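Chapter 5
The Reading Desk

Most people own a desk. Far fewer could tell you what it is for. Ask, and they will say "working", in the voice they use for the dentist, and then go back to eating toast over the keyboard. This chapter takes the desk as a place for reading, and asks what should stay on it, what should leave, and where the remainder ought to stand in relation to your elbows.

We begin with the book stand. A book lying flat makes the reader fold over it like a heron, and thirty pages of that will be remembered by the neck long after the plot has gone. Tilt the page and the head comes up.

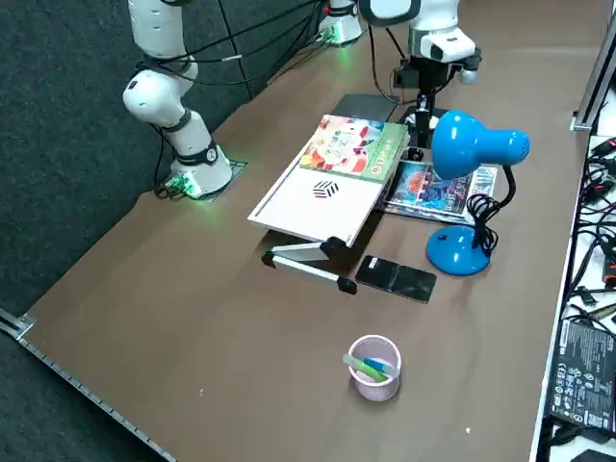
Fig. 5.1 Picture book on a folding stand, with a blue desk lamp to the right.

The lamp comes next. Students in the Stirside survey put theirs wherever the flex happened to reach, and 87 of them had never moved it since. Light should fall on the page from the side, clear of the writing hand. A shade that can be turned is worth more than a stronger bulb.

Then there is the question of company. A stand shares its desk with a laptop, a mouse, a telephone and whatever else was put down on the way to something more important.

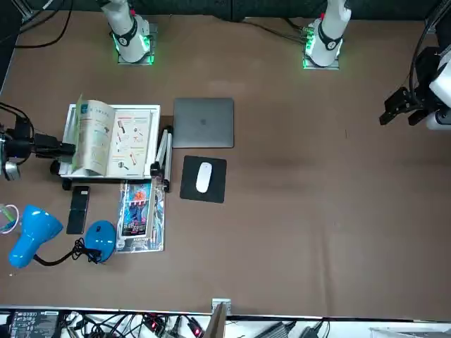 Magazines are the worst behaved of all reading matter. They curl, they slump, and a stand built for hardbacks will let them slide off with a sigh. Ifans recommends a stiff card behind the pages. Exercise 2 asks you to try this with the floppiest issue you can find.

Cookery books and the like raise a further matter, namely whether a book on a stand is being read or merely displayed.

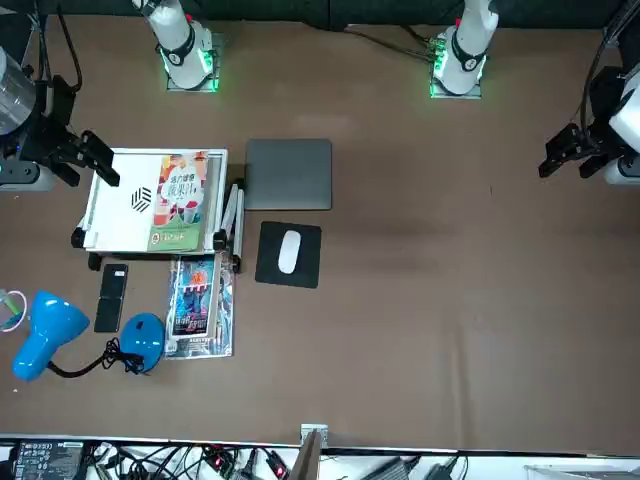
Emrys Prydderch, reading a draft of this chapter, wrote in the margin that he had kept one recipe open at the same page since March and considered it furniture. We have let the remark stand, as he has the book.

His case is common. The test we propose is a dull one: if turning the page would annoy you, it is an ornament, and may go on a shelf with the others. Whatever is left is your reading, and it needs an order.

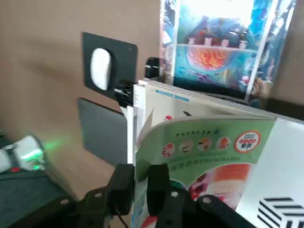 Sort by size first and by subject afterwards. Large, flat things go underneath, thin and bendy things upright with some support, and the book in hand goes on the stand. Section 5.1 sets out the method in full, beginning with the drawer you were hoping we would not mention.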